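# O urso azul

Callum Laing já tinha guiado a garra 257 vezes, e ainda prendia a respiração a cada descida!
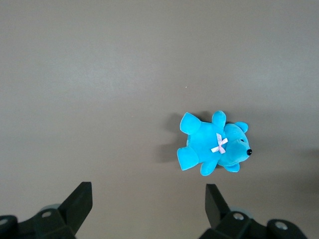

— Devagar, agora — murmurou, com os dedos no comando. Em Idville chovia, mas na oficina só existia o urso de laço cor-de-rosa.

Eladside pedira 400 demonstrações até janeiro. Callum faria mil, de tão contente (cada gesto seu ficava ali, guardado, à espera de ser aprendido).

— Mais uma? — perguntou Molletti, da porta.

— Mais 13! — gritou ele, e levou a mão ao comando.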